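Wrist camera segmentation picks up arm shadows as a second object in sim
Posted in Perception, Simulation
Tags: segmentation, shadows, wrist-camera, flotlow

kragh_t
Running Flotlow 7 with the stock tabletop world and a wrist camera. The task is a plain top-down pick of one flat item. My mask node thresholds on gray level against a background model taken with the arm parked, then keeps the largest connected region. With the arm parked the mask is fine. Once the arm moves over the table, the node returns 2 regions, and the larger one is shadow. The planner then gets a grasp pose on bare tabletop.

Render from the approach pose, overhead light at default settings:

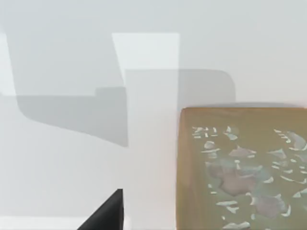 2 min read

The item is the olive-brown one at lower right. The region that wins is the large gray shadow on the left. Raising the threshold from 57 removes most of it but also eats the pale flecks on the item, so the mask comes out full of holes and the centroid moves. I would prefer not to turn shadows off in the renderer, as the same node has to run on the real cell later. Is there a setting in the mask node for this, or do I need a different approach?

Rumitz
Don't threshold on gray level. A shadow on a pale table changes brightness a lot and hue very little, and your item differs from the table in hue. Convert to HSV or Lab and build the background model on the color channels only. In Lab, use the distance in a and b and ignore L.

The pale blotches will still drop out, since they are close to the table color. Run a morphological close on the mask, then fill holes inside the outer contour. Blotches that touch the item border leave notches, so fit a minimum-area rectangle before taking the centroid. The item also runs out of view on two sides at that pose. The centroid is wrong there whatever mask you use – back the camera off until the full outline is visible, or reject any region touching the image border.

Also mask the gripper finger. It comes in from the bottom and is fixed relative to the camera as long as the opening width does not change. A static polygon per opening width is enough.

simbench2204
just turn shadows off, worked for me

Gurik
If you have a depth channel, use it. Fit a plane to the table, keep points above the plane, project back to the image. Shadows have no height. The item looks thin, so check your depth noise first – on a real sensor a thin item can vanish into the plane fit. In that case combine depth with the Lab mask Rumitz describes.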